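Week two of donut duty

I finished the second week on the donut task in August, and I'm starting to get a feel for it. The job is to record demonstrations by remote control. I move the two arms, the robot's joints and cameras get logged, and later a model is trained on what I did. A donut goes onto a plate, then everything gets mixed up and I start again.

The target for this task is 275 good episodes. I can do 20 before my hands get sloppy, so I stop there and take a break.

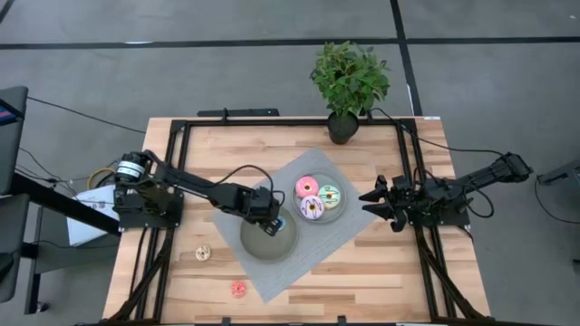 My main problem has been speed. I learned on the Ogola setup, where we were told to go as fast as we could, and I still rush the grasp. When I rush, the recording has a lot of small corrections in it, and the policy copies those too. Last week I threw out seven episodes in one afternoon for that reason.

The other thing I changed is the approach. I used to come in from whatever side was handy. Now I line up the fingers first, stop for a moment, and then close. It's slower – but the wrist camera gets a clear look at the donut before it's covered up.

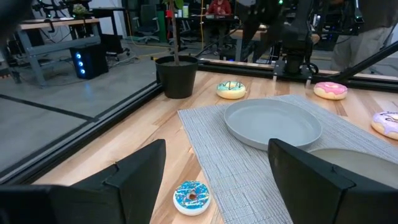

Mathias Ruchti wrote back that the pause worried him, as his own policy at Skerklow learned to stop over the object and stay there. He trims any still stretch before training and suggests I try the same.

I'll trim one batch, leave another as it is, and compare the two once both are trained.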